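# Radska: frequently asked questions

**What is Radska?**

Radska is a training method for two-arm manipulation. One policy controls both arms and predicts a short sequence of motions for them together. We developed it at the Stornton lab, on top of our older single-arm method, Trillell.

**How much data did you use?**

The training set has 3069 demonstrations, all made by teleoperation. They cover 11 tasks, and most of the tasks need both grippers at the same time.

**Do the two arms share one clock?**

Yes. In Trillell each arm had its own timing, and a delay of up to 70 milliseconds between them was enough to lose a soft object. Radska puts both arms on one clock.

**Which tasks are the most difficult?**

Everything with laces, straps or thin cloth. A lace changes its shape each time it is touched, so the policy must look again before every grasp. For shoe tasks we keep other objects in the workspace — a chessboard, a small box — and we change the pattern on the walls between sessions.
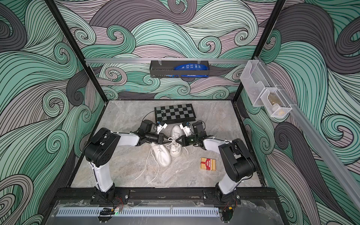
We also do not fix the position of the shoes. Each episode starts with a new arrangement, and the loose ends of the laces may point in any direction.

**How do you count a success?**

Each policy is trained with 3 random seeds, and we report the average. If a person touches the object during the trial, it is a failure.

**Can I use it with the Dubey simulator?**

Not yet. The contact model for laces is still too stiff there. We hope to release a first version in June.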